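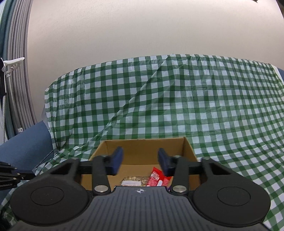

성인용품 소재·관리 게시판
제목: 실리콘 제품에 실리콘 베이스 윤활제, 실제로 문제가 됩니까
작성자: 무향무취
작성일: 2/11/22

Anier에서 나온 진동형 제품을 쓰고 있습니다. 본체 표면은 백금 경화 실리콘으로 표기되어 있고, 설명서에는 수용성 윤활제만 사용하라고 되어 있습니다. 그런데 판매처인 Flidthorpe 상담 창구에서는 실리콘 베이스도 상관없다고 답변했습니다. 어느 쪽이 맞는지 근거가 있는 의견을 듣고 싶습니다. 수용성은 금방 말라서 중간에 덧발라야 하는 점이 불편합니다.

작성자: shore_a
설명서를 따르는 것이 맞습니다. 저분자 실리콘 오일은 경화된 실리콘 고무에 흡수되어 팽윤을 일으킬 수 있습니다. 표면이 끈적해지거나 미세하게 부푸는 증상이 그것입니다. 정도는 가교 밀도와 오일의 점도에 따라 다르고, 같은 브랜드라도 경도가 다르면 결과가 다릅니다. 상담원 답변은 문서로 받아 두지 않은 이상 보증 처리에 쓸 수 없습니다.

작성자: Junaid Kazmi
위 의견에 반은 동의하지 않습니다. 저는 Prorkham 제품 바닥면에 실리콘 베이스를 한 방울 떨어뜨리고 하루 방치한 다음 세척해서 확인했습니다. 변화 없었습니다. 백금 경화 제품에서 팽윤이 크게 나타난다는 말은 과장된 면이 있습니다. 문제가 되는 것은 대개 실리콘이라고 표기만 해 놓은 TPE 혼합물입니다.

작성자: shore_a
하루로는 부족합니다. 반복 접촉이 조건입니다. 그리고 육안 말고 질량을 재야 합니다. 0.01g 단위 저울은 비싸지 않습니다.

작성자: Junaid Kazmi
질량까지 재는 사용자가 몇이나 됩니까. 실사용 기준으로 말씀드린 겁니다. 바닥면 한 방울 시험에서 이상이 없으면 가끔 쓰는 정도는 무방하다고 봅니다.

작성자: 수용성파
점도 이야기가 빠져 있습니다. 수용성이 빨리 마르는 것이 불만이면 글리세린 함량부터 볼 것이 아니라 증점제 종류를 보십시오. 그리고 삼투압도 확인해야 합니다. Cheema 수용성은 용기에 480 mOsm/kg으로 적혀 있습니다. 제가 예전에 쓰던 것은 제조사에 문의하니 3,000이 넘는다고 했고, 쓸 때마다 따가웠습니다. 마르면 새로 바르지 말고 물을 조금 묻히면 점성이 돌아옵니다.

작성자: 무향무취
480이라는 값은 시험 성적서가 있는 것입니까, 표기만 있는 것입니까?

작성자: 수용성파
성적서는 못 봤습니다. 표기만 확인했습니다.

작성자: Ehsan Marwat
윤활제보다 보관 쪽 원인을 먼저 의심해 보셔야 합니다. 끈적임으로 올라오는 글을 읽어 보면 TPE 제품과 실리콘 제품을 한 파우치에 넣어 둔 경우가 많습니다. TPE의 가소제가 접촉면으로 옮겨 가면 윤활제와 무관하게 표면이 상합니다.

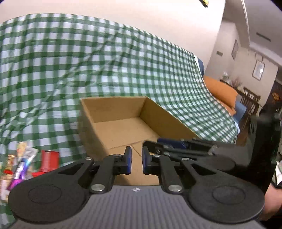
보관 용기는 밀폐형보다 통기가 되는 쪽을 권합니다. 세척 후 수분이 남은 상태로 지퍼백에 넣으면 냄새가 배고 충전 단자 쪽이 부식됩니다. 사진처럼 속을 다 비운 골판지 상자를 체크무늬 천 위에 열어 놓고 쓰면 그만이고, 전용 케이스를 살 필요는 없습니다. 다만 인쇄면이 실리콘에 닿으면 잉크가 이염되니 제품마다 무염색 면 주머니에 따로 넣으십시오. 초록과 흰색이 섞인 저런 염색 천도 제품을 직접 싸는 용도로는 쓰지 마십시오.

작성자: shore_a
골판지는 반대합니다. 흡습성이 있고 분진이 나옵니다. 실리콘은 정전기로 먼지를 잘 끌어당기기 때문에 면 주머니에 넣어도 실밥이 붙습니다. 환기 구멍이 있는 PP 용기가 낫습니다. 7월처럼 습도가 높은 시기에 종이 상자 안쪽에 곰팡이가 핀 적이 있습니다.

작성자: Ehsan Marwat
습도 관리가 안 되는 방이면 PP가 낫다는 점은 인정합니다. 실밥은 사용 직전에 씻으면 됩니다. 어차피 보관 후에는 다시 씻어야 합니다.

작성자: 끓는점
세척 이야기가 나와서 질문드립니다. 모터 없는 실리콘 제품은 삶아도 된다고 들었는데 진동형은 어떻게 합니까? 저는 71도 물에 담갔다가 접합부가 벌어졌습니다. 방수 등급은 IPX7이었습니다.

작성자: shore_a
IPX7은 상온 침수 시험이고 온수 내성을 보증하지 않습니다. 접합부의 접착제와 내장 배터리 둘 다 고온에 약합니다. 모터 내장형은 미온수와 중성 세제로 씻고 완전히 헹구는 것으로 끝내십시오. 알코올 솜은 설명서에 허용한다고 적혀 있을 때만 쓰십시오. 접합부가 벌어진 제품은 다시 붙이지 말고 폐기하는 것이 맞습니다. 배터리가 들어 있으니 일반 쓰레기로 버리면 안 됩니다.

작성자: 끓는점
순간접착제로 이미 붙였습니다.

작성자: Junaid Kazmi
그건 저도 폐기에 한 표입니다. 경화된 순간접착제는 단단하고 모서리가 날카롭습니다. 틈에 세척액도 고입니다.

작성자: 무향무취
답변 감사합니다. Anier 쪽에 직접 문의를 넣었고, 실리콘 베이스 사용으로 인한 표면 변형은 보증 2년에서 제외된다는 회신을 받았습니다. 수용성으로 계속 쓰고, 바닥면 시험은 따로 해 보겠습니다. 저울은 주문했습니다. 오일 도포 전 질량은 완전 건조 후에 재면 됩니까?

작성자: shore_a
건조 후 같은 장소에서 반복해서 재고 평균을 쓰십시오. 도포 후에는 세제로 씻고, 말린 뒤 같은 방법으로 재면 됩니다. 오일 점도도 같이 적어 주십시오.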